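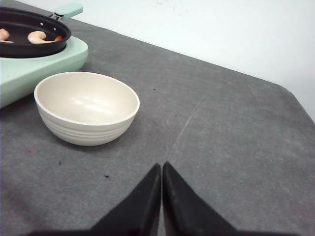
Working out the load on a small kitchen circuit

These notes apply to a bedsit, annexe or garden room where all the kitchen appliances share one double socket or one extension lead. They were written for the Cornard annexe in Dastcombe, but the method is the same elsewhere. They do not cover fixed cookers or showers, which need their own circuits.

1. Find the rating plate on each appliance. It is normally on the underside or next to the cable entry. Write down the figure in watts. If only a range is given, use the higher figure.

2. Separate the list into heating appliances and the rest. Anything that heats water, food or air goes in the first column. A kettle may draw up to 2,000 W or more depending on the model, so enter the plate figure and do not guess. Lamps, radios and chargers go in the second column and seldom change the result.

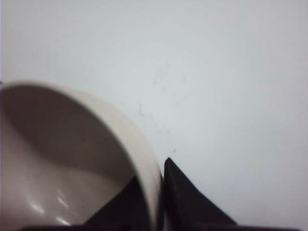

Off-white cup or bowl, glossy finish.

3. Measure anything without a readable plate. Plug it in through an energy meter, switch it on from cold and note the highest reading. The Eide meter used at Cornard gave 83 W for the fridge and 613 W for a small heater on its low setting. Repeat the fridge reading later in the day — the compressor does not run all the time.

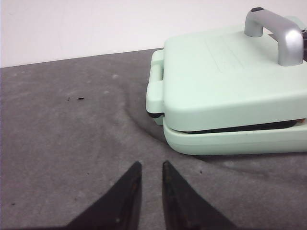
Mint-green clamshell appliance, lid closed.

4. Add up everything that could be on together. Be strict at breakfast time, when the kettle and a heating plate are likely to overlap. Divide the total watts by the supply voltage to get amps.

5. Compare the result with the lowest rating in the chain. A UK plug fuse is 13 A at most, and an extension lead may be rated lower when coiled. Unwind a reel fully before use. 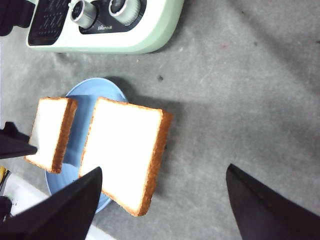 White sandwich bread on a pale blue plate.

6. If the total is too high, stagger the heating appliances. Boil the kettle first, switch it off at the wall, then start the next item. A Drorkberg timer socket can be used for the heater, provided its own rating is not exceeded.

7. Check the plug and socket by hand after the first full meal. Slight warmth is acceptable. Discolouration, a smell or a buzzing noise is not — stop using the socket and call an electrician.

8. Tape the finished list inside a cupboard door and amend it whenever an appliance is replaced.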